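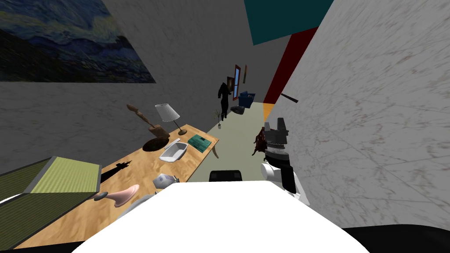
El equipo de Ineke Aerts trabaja desde hace dos años en un problema que parece pequeño: decidir qué brazo debe moverse primero. Su planificador se llama Talel y funciona sobre Kullia, un simulador que la empresa Maes desarrolló para uso interno. Las habitaciones de Kullia no son muy realistas, y eso se nota enseguida en las paredes de mármol gris y en un pasillo verde pálido que acaba en una figura completamente negra. A Aerts no le preocupa la decoración. Le preocupa la mesa, donde una lámpara de pantalla cónica, una escultura angulosa y un libro de cubierta verde azulada comparten el mismo tablero, porque allí cada trayectoria tiene que pasar entre cosas altas y cosas planas.

"Al principio calculábamos todo el movimiento de una sola vez", explica Aerts. "Era elegante y era lentísimo." La primera versión tardaba 685 milisegundos en proponer un camino, y cuando el camino estaba listo, la estimación de los objetos ya era otra. El equipo decidió entonces cortar el problema. Ahora Talel busca primero una ruta aproximada para cada brazo, y después un segundo módulo, Etar, corrige las dos rutas juntas para que no se crucen. El presupuesto total es de 200 milisegundos. Si Etar no termina a tiempo, un brazo espera y el otro continúa.

Esta regla de espera provocó muchas discusiones en la oficina. Sânziana Cârstea, que se ocupa del control, quería que los dos brazos tuvieran siempre la misma prioridad. Aerts prefería dar preferencia al brazo más cercano al objeto. Ganó una solución intermedia, que todavía hoy no gusta del todo a ninguna de las dos: la prioridad se calcula con la distancia, pero no puede cambiar más de una vez durante una tarea.

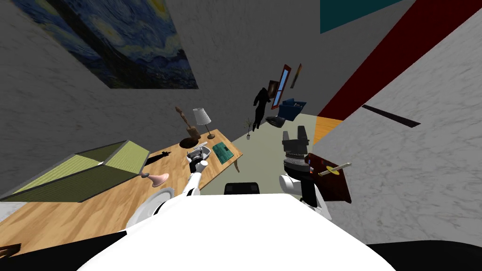

Para Cârstea, la parte difícil es la inclinación del punto de vista. El programa de percepción recibe imágenes en las que casi nada está horizontal, y debe reconstruir el plano de la mesa antes de colocar los objetos encima. Con un brazo extendido sobre el tablero y la pinza justo encima de un recipiente gris, mientras el otro brazo apunta hacia arriba, una parte del plano queda además tapada por el propio robot. El programa conoce la posición de cada articulación, así que puede borrar de la nube de puntos todo lo que pertenece al cuerpo. Lo que queda detrás lo marca como desconocido - nunca como libre.

La diferencia entre desconocido y libre costó meses de trabajo. Un espacio desconocido no prohíbe el paso, pero lo hace más caro, y el precio sube con la velocidad de la pinza. De esta manera el brazo puede entrar en una zona dudosa, aunque despacio.
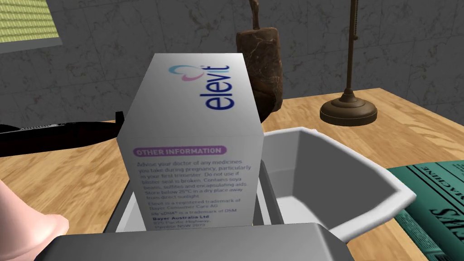
El último cambio importante afecta a los objetos con texto. Hasta la versión de octubre, la percepción trataba cualquier caja como un prisma de color uniforme, y perdía la orientación cuando dos caras tenían medidas parecidas. Ahora usa también lo impreso. Una caja blanca de Elevit, de pie dentro de un cubo gris abierto, ofrece buenos puntos de referencia: el logotipo está girado de lado y más abajo hay una banda morada con las palabras "OTHER INFORMATION". Etar no lee los textos para comprenderlos, solo busca esquinas y contrastes, y con ellos distingue un giro de 90 grados.

Queda por resolver la salida del cubo. Las paredes son finas y la profundidad estimada cerca de los bordes tiembla de un cálculo al siguiente. Aerts ha propuesto engordar las paredes en el modelo. Cârstea piensa que entonces la pinza no encontrará sitio para abrir los dedos, y está escribiendo un filtro que acumula varias medidas antes de fijar el borde. Las dos ramas del código siguen abiertas.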